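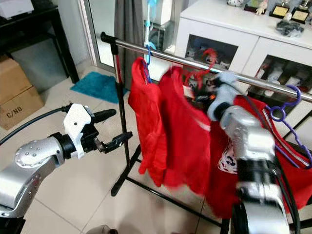
News > Community > Press Releases

Ulbridge Shirt Swap Is Back in March, and We Need Your Hangers

Posted in March by Žofie Tóth, Ulbridge Shirt Swap

Print this page | E-mail this page

ULBRIDGE – I have been hanging up other people's shirts for weeks now and I'm happy to say we are nearly ready! The Ulbridge Shirt Swap opens again this March at the Fundine Rooms on Mudgway, and if your closet is full of team shirts the kids grew out of, I would love to see you there.

For anyone new, you bring clean shirts and you take home the same number. No money changes hands at the rail. Last year 1,247 shirts came in and 1,441 went out (we had leftovers in storage from the year before, in case you were wondering about my math). This year I'm hoping for more, mostly in kids' sizes, which go in the first hour every single time.

We sort by color first and size second. People argue with me about this, but most kids come in asking for a red one or a blue one, and their parents can check the label once they've found it. Red is going up first. We've got plain ones and numbered ones, and I'd like the numbered shirts kept together if you're helping out, so that somebody hunting for a 2 or a 9 doesn't have to go through the whole room.

Now, hangers. We are short, as always. Plastic ones are best and I don't care what color they are – blue, purple, whatever you have in the back of the closet. Please, no wire! They bend under anything heavier than a T-shirt and they snag the printing.

A few other things people have been asking me:

Drop-off is at the side door from 4 p.m. Shirts should be washed and dry. Small holes are fine if you pin a note to them, and the mending table will take a look. We can't take shoes or shin guards this time, sorry, we just don't have the floor space.

Hang your shirts facing left if you can, with the top button done up if there is one. It saves us redoing the whole rail at closing.

Whatever is left at the end goes to the Godness clothing closet, who took almost 2,621 items from all over the area last year and are always glad of more.

If you'd like to lend a garment rack, drop off hangers early or give me an hour of folding, leave a note for Žofie at the Fundine Rooms desk. I read all of them, and I'll call you back.

Print this page | E-mail this page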